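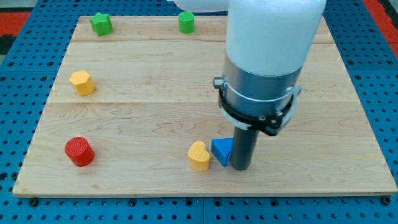 *Wooden blocks on the maple-look board, with the arm down next to the blue triangle.*

**Plornel bench arm, after our first 400 hours**

I run the sorting bench at Sima, where we pack wooden shape sets for preschools, and I'm a complete convert! The arm handles the repeat moves now, nudging pieces into place before packing, and my wrists feel so much better for it (I used to do some 300 trays a shift by hand).

The pegboard table deserves its own praise. Everything bolts down wherever you want it, and moving a board to a new spot takes me 8 minutes with coffee in hand. The plain rod tool looks like nothing much, but it's easy to wipe down and quick to swap.

What changed for the crew? More than I expected. All four of us still have our jobs, but the jobs moved. Ha-neul Tak went from packing to writing the motion routines, and she's great at it. I spend my mornings checking finish and color, the part I always liked and never had time for.

Gripes: the arm blocks your view of the back of the board, so you end up leaning around it, and the manual is thin on restarts after a stop. I'd also like more say over the pace, which the office sets. We've asked.

Would I go back? Not a chance. Four and a half stars.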